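Barış Akgül
Old office computers, a small thread. This September we have 11 black towers from the Gendale office to take apart, and I want to write down what I learn before I forget it.

First thing: lay the case on its side and take the side panel off. I tried once with the case standing up and I do not recommend it to anyone. The screws fall inside and you search for them a long time.

Before you touch anything, look where the cables go. In this model the orange, yellow and black ones come from the power supply and cross the middle. The blue one is SATA, for data. I pull by the plug, never by the wire.

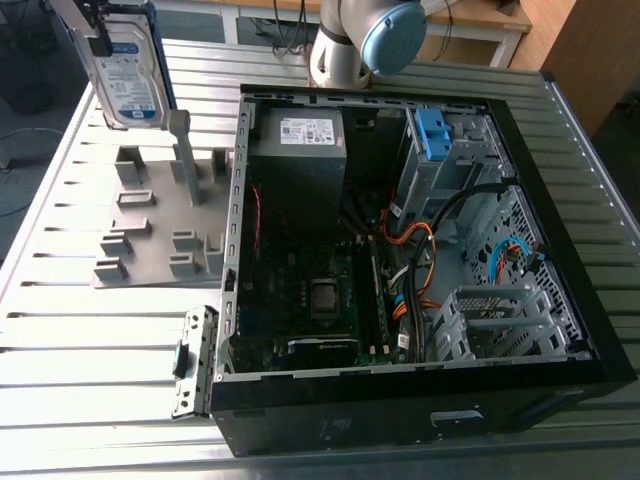 Hard disks go in a separate box, always. They are 3.5-inch and we keep a list with the serial number of each one. Bríd Heffernan signs the list in the evening. She has found 5 mistakes of mine so far, so the list is useful.

The optical drive bay has a blue plastic latch on the cage. Please be gentle with it. I broke one in spring and a new one from Padilla was more expensive than the whole cage.

Memory and processors I put in small bags with a paper label. If the socket is empty, close the metal frame again, so the pins are not bent by a sleeve or a cable.

Tomorrow I will write about the power supplies. If somebody has a good way to store short SATA cables, please tell me. I have 200 of them in one bag and it is a big knot.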